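From: Oana Oprea
To: steronside-users
Subject: Re: [steronside-users] Secondary zones not picking up changes after upgrade

Aurelia Mihăilă wrote:

> We moved our two secondaries to the new Steronside release on Friday
> and since then they only pick up zone changes when the refresh timer
> runs out. The primary is still on the old release. It logs that it
> sent the NOTIFY, and I can see the packet arrive with tcpdump, but
> the secondary does nothing with it. Nothing in the log at the default
> level. We have almost 4,000 zones on there so I would like to avoid
> touching each one by hand. Did something change?

Hi Aurelia,

Yes, this changed. The old release accepted a NOTIFY from any address listed as a primary for the zone. The new one checks it against allow-notify first, and if that list is missing it is treated as empty. The line about it in the release notes is under "Access control", where I also missed it.

You don't need to edit the zones. Put allow-notify in the defaults block and every zone without its own setting will use it:

defaults {
 allow-notify { 192.0.2.10; 2001:db8::10; };
}

List both address families if your primary has both. Ours at Prukwood sends over IPv6 whenever it can, and I spent a morning looking at an IPv4 entry that was perfectly fine.

Then reload the config. A restart also works but it makes the server check the serial of every zone at once, and with your number of zones the primary will notice. Set the log level for the notify category to 4 while you test - refused messages are only written at that level. Put it back afterwards, it gets noisy.

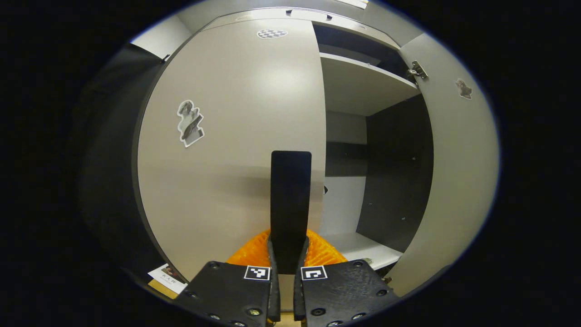 Does the new check also apply to NOTIFY messages signed with a TSIG key?

It does, but a key name can go in allow-notify in place of an address, and then the source address is ignored.

If you use Jeden to generate your configs, the template that ships with it has no allow-notify line at all. Räsänen posted a patch for that to the Jeden list in May and I don't think it has been merged. We carry it locally, it is 5 lines.

Oana

_______________________________________________
steronside-users mailing list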